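Accueil > Maison > Papier et petites réparations

Défroisser, aplatir et sauver un papier abîmé : mes méthodes

Mis à jour en mars

J'adore le papier. Les vieux plans, les pages arrachées aux catalogues, les affiches roulées trop serré au fond d'un placard, les recettes pliées en huit… Je garde tout, et forcément, beaucoup de choses arrivent chez moi dans un état lamentable. Bonne nouvelle : presque tout se rattrape avec un fer, du papier absorbant et une bonne pile de dictionnaires !

Avant de commencer

Regardez d'abord comment c'est imprimé. Une page sortie d'une imprimante jet d'encre craint l'eau, même en toute petite quantité. Une impression laser supporte un peu d'humidité mais pas la chaleur forte, le toner ramollit et va se coller sur tout ce qui passe. Le papier glacé des magazines, lui, peut coller à son voisin s'il est humidifié. Dans le doute, faites un essai dans un coin, avec un coton-tige à peine mouillé, et attendez deux minutes.

Travaillez sur une surface plane, dure et parfaitement propre. Passez la main dessus : une miette de pain sous une feuille pressée laisse une bosse pour toujours (j'ai une carte des Cévennes qui peut en témoigner).

La méthode à sec

C'est celle que j'essaie toujours en premier. Ouvrez la feuille doucement, en partant du centre, et lissez avec le plat de la main vers les bords. N'insistez pas sur les plis nets, vous finiriez par casser les fibres. Glissez ensuite la feuille entre deux papiers blancs bien lisses, posez une planche par-dessus, puis du poids. Des livres, un sac de farine, la cocotte en fonte, tout convient du moment que la charge est répartie. Et on laisse tranquille ! Je démarre souvent le mercredi soir et je n'y touche plus avant le week-end.

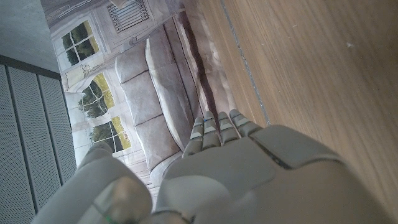

Quand les plis résistent, je passe au fer. Réglage le plus doux, vapeur coupée, réservoir vide. Il faut un linge en coton fin entre la semelle et le papier, un vieux torchon repassé fait très bien l'affaire. On travaille au dos de la feuille, par petites pressions, sans faire glisser le fer comme sur une chemise. Quelques secondes, on soulève, on regarde, on recommence. Dès que c'est plat, direction la presse de livres pendant que le papier est encore tiède, sinon il gondole en refroidissant et tout est à refaire.

L'humidité, avec patience

Pour les papiers épais, les vieilles gravures sans valeur, les affiches mates : la chambre humide, et c'est magique. Prenez une grande boîte en plastique avec couvercle, mettez une éponge mouillée et bien essorée au fond, posez une grille par-dessus et la feuille sur la grille. Rien ne doit toucher l'eau. On ferme, on attend quelques heures, et le papier devient souple comme un tissu. Il ne reste qu'à le mettre sous presse entre deux buvards, à changer dès qu'ils sont moites.

N'oubliez pas la boîte pendant trois jours. Je l'ai fait, ça sent la cave et ça moisit.

Les déchirures

Pas de ruban adhésif ordinaire, s'il vous plaît ! Il jaunit, il sèche et il laisse une trace brune qui ne part plus. Un lecteur, Sivaprasad Kurup, m'a écrit pour me recommander le papier japonais très fin collé au dos avec de la colle d'amidon, et je ne fais plus autrement. On déchire la bande à la main, sans ciseaux, pour que le bord effiloché se fonde dans la feuille. Une couche de colle bien mince, on pose, on tamponne, on presse sous un papier cuisson.

La colle maison : 4 cuillères à café d'amidon de blé, 290 ml d'eau froide, on délaie, puis on chauffe doucement en remuant jusqu'à ce que ça épaississe et devienne translucide. Elle se garde 2 jours au frigo, dans un pot fermé.

Et pour ranger

À plat, dans un carton à dessin, loin du radiateur et de la fenêtre. Si vous devez rouler une affiche, enroulez-la autour d'un tube large, jamais dedans. Les trombones rouillent, les élastiques collent, les pochettes en plastique souple finissent par décoller l'encre : je mets simplement une feuille de papier non acide entre deux documents.

Prochaine fiche : enlever une étiquette collée sur un livre sans arracher la couverture.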